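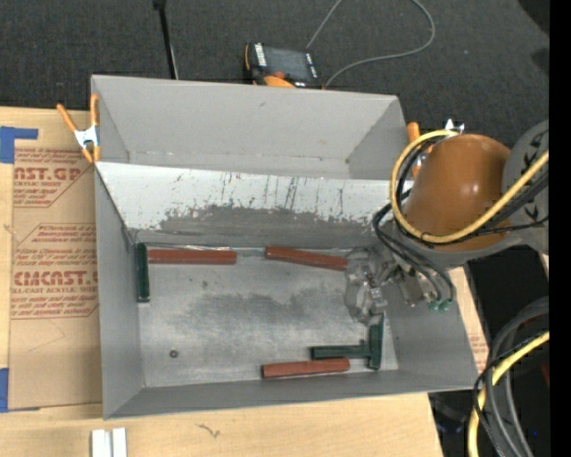
4 Setting Up the Parts Washer

4.1 Before you start

This section covers placement, filling and first start of the Stornitz 2233 parts washer. Electrical connection is covered in Section 3 and must be complete before you continue. Accessories for the Doluler line fit this model only with the adapter plate.

CAUTION: Use water-based cleaning solution only. Do not put gasoline, paint thinner or any other flammable liquid in the tank.

4.2 Placing the cabinet

1. Choose a level concrete floor. Do not install the washer on a raised platform.
2. Leave 28 inches of clear space in front of the door and enough room at the left side to reach the drain valve.
3. Lower the four leveling feet until the casters turn freely.
4. Place a spirit level on the tank rim, first front to back, then side to side. Adjust the feet until the bubble is centered both ways.
5. Tighten the lock nut on each foot.

NOTE: A cabinet that leans toward the pump side will trip the low-level switch while the tank still looks full.

4.3 Filling the tank

1. Close the drain valve. The handle must be at a right angle to the pipe.
2. Check that the sludge screen is seated on its ledge with the tab facing up.
3. Fill with clean tap water to the lower mark on the sight tube.
4. Add the cleaning concentrate in the amount given on its label. Wear gloves and eye protection.
5. Add water up to the upper mark. Do not overfill.

NOTE: In areas with hard water, scale may form on the heater. See Section 7.3 for descaling.

4.4 Setting the controls

1. Turn the main switch to ON. The display shows the software version, then the menu.
2. Press SET until TEMP appears. Use the arrow keys to choose a value and press SET again.
3. Go to PUMP and select the speed. Use 1000 rpm for light or thin-walled parts and 2000 rpm for castings and heavy steel.
4. Go to TIME and enter the length of the cycle.
5. Hold SET until the display blinks. The values are now stored.

CAUTION: The tank wall and the door frame become hot in use. Let the washer cool before reaching inside.

4.5 First cycle

1. Run one full cycle with no parts in the basket.
2. Watch the hose joints and the pump seal for leaks. If a joint drips, stop the washer and tighten the clamp a quarter turn.
3. Open the door after the pump stops and check that all spray nozzles point toward the basket.
4. Top up the tank if the level is below the upper mark.

If the display shows E4, the float is stuck or the level is too low. Free the float, refill and press RESET. If E4 returns, contact the Greenwood service desk and have the serial number ready.

4.6 Loading

Scrape off thick grease before loading. Place small items in the covered tray and stand hollow parts with the open end down. Parts must not touch the spray arm at any point of its turn. Rotate the arm by hand once before closing the door.

Section revised 4/22/25, N. Tymoshchuk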